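Home Kitchen Laundry Storage Garden
Search reviews Go

Trarby round sock hanger and wooden rack: review

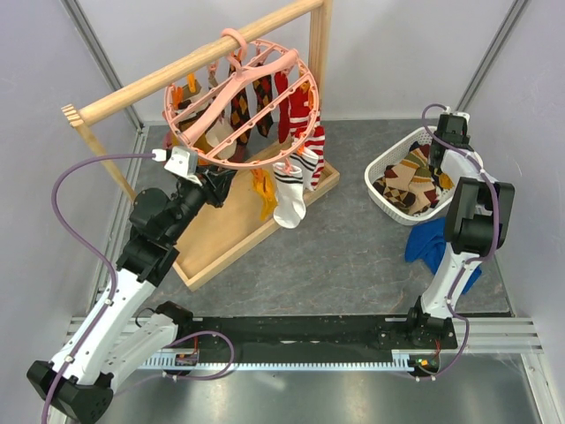

Deepika Pillai

We are a house of four with one small airer, and socks have always ended up on the radiators. I bought the Trarby round hanger in September along with the low wooden rack sold next to it in the shop, and both have been in use every week from then on. The hanger was £8 and the rack £63. I paid for them myself.

The hanger is a pink ring with a wide spine across the middle and thin ribs either side, and the pegs are fixed on small attachment points around the ring and along the ribs. The pegs on mine are orange and pink. It comes flat and the only assembly is clicking the hook into the spine, which took a bit of force.

The hook is the best part. It is a generous curve and goes over the thick bar of the rack without having to be pushed. It also fits our shower rail, but it would not go over the top of the bedroom door.

The pegs grip well on ordinary cotton socks. My husband's argyle pairs and the children's striped ones stay put even if the window is open. Thick walking socks are another matter. The peg closes on them but only just, and I have picked a few up off the floor. Very fine tights can get a small mark where the teeth meet, so I peg those by the toe.

Balance needs some thought. If you fill one side first the whole ring tips and the socks slide together in a bunch, and then they dry slowly. I start with one on each side of the spine and work outwards. The long white sports socks go near the edge where there is room for them to hang. It is quicker to load over a bed or a table and then carry it to the rack.

The rack is made of light timber with a rounded crossbar, two posts and a shallow base with raised edges. The finger joint at the end of the bar is neat and has not moved. The base is a tray in effect, and I had hoped it would catch drips. It catches most of them, but with the ring full the outer socks hang beyond it and drip on the floor. On tiles this does not matter. I would not stand it on carpet unless the wash had been spun properly.

It is a low rack. Mine stands on the floor beside the washing basket, and a long sock on the outer pegs comes down close to the base. Shirts are out of the question. For socks, pants, flannels and baby things the height is fine.

Drying time in our utility room is overnight for thin socks and most of the next day for sports socks. My brother-in-law Karthikeyan has the Isano hanger, a square one with a metal frame. His feels stronger and folds in half, which mine does not, but it is heavier and the pegs have started to rust.

One peg on mine has snapped at the spring. Trarby do not seem to sell spares, so I replaced it with an ordinary one on a loop of string.

I would buy the hanger again. The rack is well made but dear for something that holds one hanger, and if you have a rail over the bath you can manage without it.

Hanger: four out of five
Rack: three out of five

Filed under: Laundry, Airers and hangers, Small spaces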